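Ticket 3082: Label printer drops off the network after the Plornik update
Status: Open, waiting on vendor

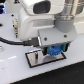 Attachment 1. White housing with dark panel, close up.

Product: Rodel shipping label printer, wired connection
Software: Plornik print server
Site: Mendes packing room
Opened: 11 January 2025

Original report

Printer works fine in the morning, then disappears from the Plornik device list some time before lunch. Jobs sent after that sit in the queue with the status "Delivered," which is a strange thing to call a label that never came out. Restarting the print server brings it back until the next day. Vendor release notes say the December update "improves connection stability." I would like to know whose.

What the vendor suggested, first reply

1. Restart the printer.
2. Restart the print server.
3. Reinstall the driver.
4. Replace the network cable.

Results

Restarting the printer did nothing. The front light stayed green the whole time, so I doubt the printer ever thought it was offline. Restarting the server worked, as already stated in the report. Reinstalled the driver, same version, same drop the next morning. Swapped the cable for a new one and then swapped it back. No change with either.

Asked the vendor which of the 4 steps was expected to fix a device that still answers a ping. No answer to that part.

Log excerpt from the print server

WARN device status poll timed out
WARN device status poll timed out
INFO device marked inactive
INFO job 1786 accepted
INFO job 1786 delivered

Job 1786 was a single label. It was marked delivered after the device was marked inactive. I don't see how both lines can be right.

Second reply from vendor

They say the Skindard switch is "likely" closing idle connections and that we should contact Skindard. I have heard "it's the switch" on every network ticket I ever opened, so I tested it before passing it along.

Test A: Plugged the printer straight into the server's second port, no switch in the path. Dropped out of Plornik late morning as usual.

Test B: Left the printer on the switch and sent it a plain text job from a laptop, skipping Plornik. Printed every time I tried, including while Plornik had it listed as inactive.

Test C: Put the server back on the pre-December version of Plornik, with the printer on the switch. Left it for two working days. No drop.

I'm willing to be told I missed something, but that does not look like a switch to me.

Settings compared, old version and new version

Status poll interval: same
Idle timeout: same on screen
Device retry limit: the old version shows a value of 196, the new version shows a blank box

The blank box won't save a number. Type 196, click Apply, get the green check mark, leave the page and come back, and it's blank again. Tried it in two browsers. My guess is that blank is being read as zero, so the first run of missed polls marks the printer inactive and it never gets another try. That is a guess. The vendor can see the code and I can't.

Third reply from vendor

They "could not reproduce" and asked whether we had restarted the printer. See above. Also offered a paid remote session. Declined for now.

Workaround in place

Staying on the old version with automatic updates turned off. If you have to run the new one, a scheduled restart of the Plornik service before the first shift and again at noon keeps labels moving. It isn't a fix, and any job in the queue at the moment of the restart has to be sent again by hand. Check the paper output and ignore the "Delivered" status.

Still needed from vendor

Confirm whether the retry limit is being saved in the new version.
Explain what "Delivered" means when the device is inactive.
Remove the "Resolved: customer network" tag that was put on this ticket after the second reply. I have changed it back twice.

Please don't close this as inactive. Will retest when there is a build with the retry limit listed in the release notes by name.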